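4. Table surfaces and the handling of small glassware

4.1 Background to the surface question

The earlier sections dealt with the heights of tables and the reach of a seated adult. This section turns to what the table is covered with. In the homes and day centres covered by the Sorier survey, small glass bowls were used every day for nuts, sweets, cut fruit, buttons, keys and medicines, and were moved far more often than plates. A plate tends to be set down once and taken away once. A bowl is pulled closer, pushed back, passed across and picked out of while it stands.

Much of the published advice on table coverings is concerned with stains and heat. Noise and slip get less attention, though both came up repeatedly in our interviews. One person described leaving a glass bowl in the middle of the table all day so as not to hear it scrape. Others kept a folded tea towel under it. A few had given up glass altogether and used plastic, which they did not like to put out when there was company.

We took these remarks as the starting point for the work reported here. The question was a narrow one: does a mat that covers most of the tabletop change how people take things out of a small bowl, compared with a bare top or a small mat under the bowl alone?

4.2 Materials

Three coverings were compared. The first was the bare top. The second was a round coaster mat, sold under the name Vivon, placed under the bowl only. The third was a full mat cut to leave a border of the table showing on every side. The border was kept on purpose. In trial sittings, a mat that ran right up to the edge caught on sleeves and lifted at the corners, and people spent time smoothing it down.

The full mats were pale and plain. Patterned mats were tried first and dropped, as small items were hard to pick out against them, and two of the patterns drew comments about taste that took up a good part of the sitting.

The bowls were clear glass with a rounded rim. Rim shape mattered more than we had expected. A straight, thin rim was touched with some care and people tended to lift items clear of it before moving sideways. With a rounded rim they let the item or their fingers rest against the glass on the way out, and this gave a sideways push to the bowl. The rounded rim was therefore the harder test for the surface, and it was used throughout.

Contents were pale and light in weight. Dark items show up well through clear glass from any seat, and we wanted people to have to look down into the bowl.

4.3 Procedure

A session consisted of 18 removals. For each removal the bowl was put in one of several positions on the table, always beyond the midpoint as seen from the seat, so that the arm had to be extended. The person took out one item, set it down on the near side and waited for the next instruction. No limit was set on the time allowed. The hand that was not reaching was left free, and people were told that they could use it to steady the bowl if they wished.

A removal was recorded as clean if the bowl stayed where it was or moved by less than the width of its own base. Larger movements were recorded as slips. Tipping was recorded separately, as was any lifting of the bowl from the table. Sessions in which the table itself was knocked were repeated.

Of the 800 removals attempted, 783 could be scored. The remainder were set aside, in most cases when the starting position of the bowl had not been noted.

4.4 The use of the second hand

The most useful finding was not one we had planned for. On the bare top, the second hand came up to the bowl early, often before the reaching hand had arrived. On the full mat it mostly stayed low and to the near side of the table, resting or held ready over the surface. We noted 167 removals in which the second hand touched the bowl, and the larger part of these were on the bare top.

The coaster mat gave mixed results. It held the bowl well enough when the bowl stood squarely on it. When the bowl was a little off centre, the base sat partly on the mat and partly on the table, and people steadied it as often as they did with no mat at all. Several moved the coaster back into place between removals without being asked, and one gave up on it and put it on the chair beside them.

The placing of the two hands deserves a fuller account than the scoring allows.

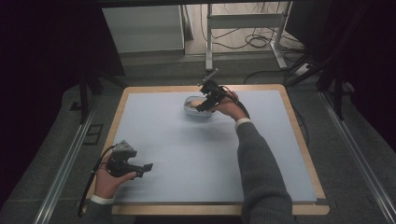 Figure 3. Reaching into a glass bowl on the full mat.

A reach into the far half of the table leaves the rest of the surface open, and what the second hand does with that space says a good deal about how far the bowl is trusted to stay put. In Figure 3 the right-hand gripper is down in the bowl, just left of centre, while the left-hand one is held open over the mat at the near-left corner, well away from the glass. The strip of wood left showing is widest on the near side, where sleeves would otherwise drag on the edge of the mat. We would class this as an unsupported reach.

Unsupported reaches have a practical side. A person who does not need to hold the bowl can use the other hand for a cup, a stick or the arm of the chair. In the Pillay day centre this was raised by staff before we had mentioned it, in connection with residents who have the steady use of one arm only.

4.5 Limits

The bowls were small, and the results should not be carried over to salad bowls or mixing bowls, which are heavy enough to stay in place on most tables. The mats were clean and flat. A mat that has been rolled for storage behaves differently for the first hour or so, and crumbs under the edge are enough to let a corner ride up. We did not test oiled or waxed tops.

Only one thickness of full mat was used — the standard one supplied by Trokix — and a softer one may let the bowl sink and tilt under a sideways push. Washing is also left open. Staff at the day centre wiped the mats down in place after each meal and did not take them up until evening, and we do not know how the grip of the surface holds over a season of that treatment. Section 5 takes up the matter of wear.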